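Project diary, Mekonnen Laboratory, bench 3
April, morning and afternoon sessions

The bench was opened at 8:15. The task for the day remained the one agreed at the start of the month: the arms are to be shown, by remote control, how to place woven bamboo pieces in a dish rack beside the plates. I operated in the morning and Harpreet Landry took the controls after lunch.

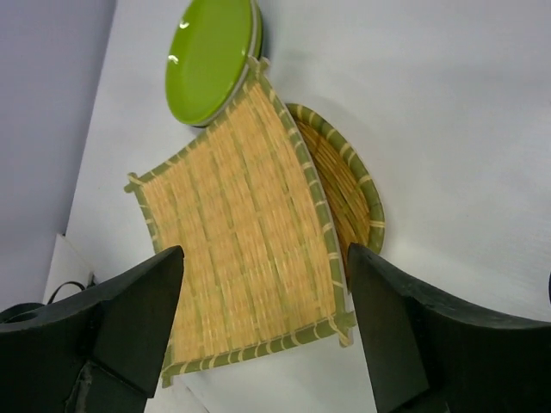
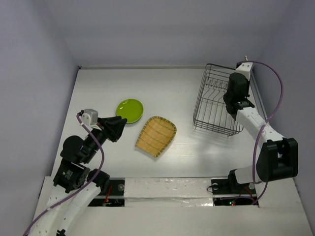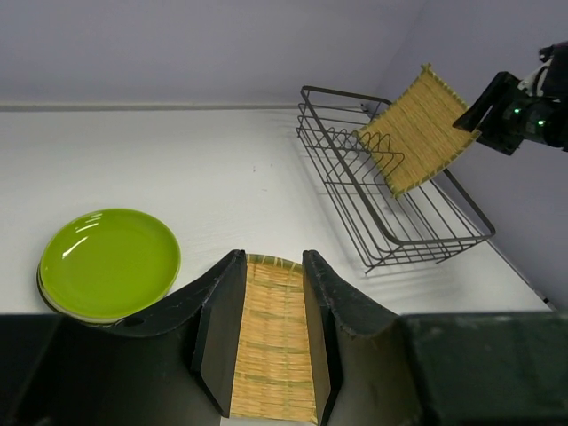 Plates and woven bamboo ware on the bench. The first and third views are from a wrist camera, the second from the fixed camera; the rack is seen in the second and third.

The target set for this task is 300 accepted demonstrations. We entered the day well short of that number, and I had asked that no one try to make up the difference by working quickly. The demonstrations recorded last week were quick, and many of them have had to be withdrawn. On replay, the operator could be seen correcting a poor grasp while the other arm was already moving, and I do not wish that habit to be learned.

The morning began with calibration. The left leader handle was reading slightly open when fully closed, a fault noted twice before in this diary. I reset it and entered the new value in the Prutix settings, with the old value kept beside it. The right handle needed no change. Both video streams were checked for delay before the first recording was started.

I recorded 26 demonstrations before lunch. My practice was to approach each piece slowly, pause with the fingers open on either side of it, close, and pause again before lifting. It was agreed at the last review that the pauses should be short but present in every run. I find them tiring to keep up. By late morning I was leaving out the second one without noticing, and Harpreet pointed this out from the review desk. Those runs have been marked for a second opinion and have not been deleted.

The bamboo remains more difficult than the plates. The flat pieces are light, and a small error in the height of the fingers pushes the piece along the table before the grip has been made. Where one piece rests upon another, the lower one tends to travel with it. I tried coming in from the side and then from directly overhead, and I prefer the overhead approach, although it hides part of the rack from the operator during the turn. The final placement between the wires is still made largely by eye from the fixed view.

A point of procedure came up that I wish to record in full. When both arms are carrying something, the operator's attention goes to whichever arm is nearer the rack, and the other drifts. In one run this morning my left hand sank steadily while I was occupied with the right, and the piece it held touched the table. The placement itself was good. Under the present rules the run would be accepted, as the rules speak only of the final state of the rack. I have rejected it and have written to Jomo asking that the wording be changed so that contact along the way is considered as well. I expect some resistance, as the change will reduce the numbers reported at the end of the month.

Lunch was taken late owing to a fire drill, which lasted longer than the notice had stated.

Harpreet's session began at 1:40. Her style differs from mine and I had been uneasy about mixing the two. She moves in long single motions and seldom reverses. My own runs are made of shorter steps. At the last meeting it was suggested that one operator should supply the whole set, and I supported that suggestion at the time. Having watched her this afternoon, I am less certain. Her turns over the rack are cleaner than anything I have recorded, and the pieces go in at a better angle. I have asked her to write down how she holds her elbows.

At 3:10 the recording program, Zunero, stopped while a run was in progress and would not restart until the workstation had been rebooted. The run was lost. The runs before it were opened one at a time and found to be complete. A report was filed with the software desk, with the log attached. It is the same failure that was reported in March, and I have said so in the report.

Work resumed at 3:35 and continued until 4:50. Harpreet asked whether the starting positions of the objects might be varied more widely. At present we move them by hand between runs, and I suspect we each have favorite places for them. I certainly do. She proposed a printed list of positions to be followed in order, and I have approved it. The list is to be ready before the next session, and it should include arrangements in which the bamboo overlaps the plates, as those are the ones I avoid when left to choose.

At close, both arms were returned to rest and power to the motors was switched off. The leader handles were covered. Files were copied to the shared store, and the copy was checked against the originals.

Outstanding: reply from Jomo on the acceptance rules; 2 spare finger pads to be ordered; second opinion on the late morning runs; left handle to be read again before anything is recorded.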